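Progress report, shared kitchen refit, second installment
Wed 7 April
To: Marjatta Kallio
From: Imad Rizk

Hi Marjatta,

You asked for something short this time, so I'll try, but you know me and kitchens. The big stuff is in. We have white cabinets and a white counter, the pale gray tile floor is down, and the fridge has been stocked (mostly drinks so far, I'll get to that). I'm really happy with how light the room has turned out! When I wrote to you in February it was still a bare room with a tap.

Fridge door and Pepsi in the first one, the floor by the gray cabinet in the second.

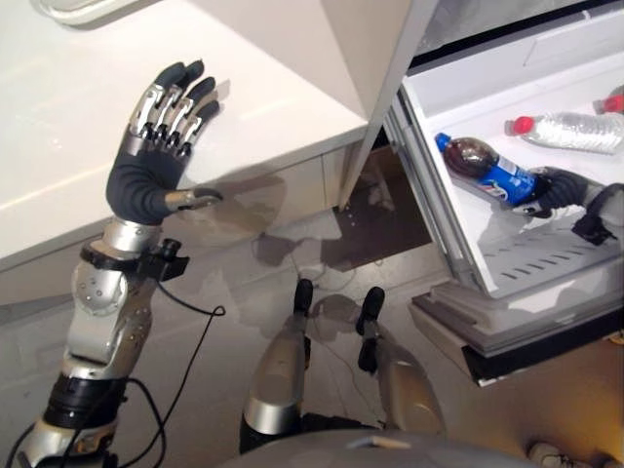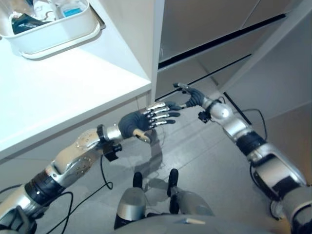
Kaja Žukauskas wrote back the same afternoon that the bottles should stand up and not lie down in the door, and that she wanted to know what we were planning to do about the gap under the cabinet before crumbs and bottle caps started living in it.

Fair points, both of them. On the bottles, I've asked Boken for a deeper door bin, and if they don't have one for this model we'll keep the tall bottles on a lower shelf inside and save the upper bin for jars and sauces. I'd like a fix that doesn't depend on everybody remembering a rule, and a taped-up note on the fridge lasts a week at best.

The gap is a bit more of a story. The original quote from Pavley had a kick strip along the bottom of all the units, and I took it out to save money, which I now regret. Putting it back costs 374 for the whole run, fitted. I went back and forth on doing it ourselves with strips from the lumber yard, but the floor isn't perfectly level and I don't trust my own cutting. I'd like to go with Pavley's price if you're okay with it. It fits inside what's left, so I'm only asking you to move it from "extras" to "cabinets" on the budget sheet.

Speaking of money: you gave us 3000 for this stage and we've spent almost all of it on the cabinets and the floor. The fridge came out of the earlier stage, so please don't look for it here (Liên Sầm has the receipt and will send it with the others). The tile delivery was 11 days late, and that pushed the counter back too, but the fitters were very decent about it and didn't charge us for the rebooking.

Still to do before the next report:

Kick strip, once you say yes.
Door bin, or the lower shelf plan.
Labels for the fridge shelves. Nhi Tăng is making them and wants to know if we need 3 languages or just the two.
A soft-close hinge on the corner door, the one by the window. It bangs.
Touch-up paint where the old shelf brackets were.

The first cooking evening is still on, with or without the strip. People keep asking me if they can bring their own pans and I keep saying yes please, our set is tiny.

Could you let me know about the 374 by Friday? Pavley will hold the slot until then.

Thanks so much,
Imad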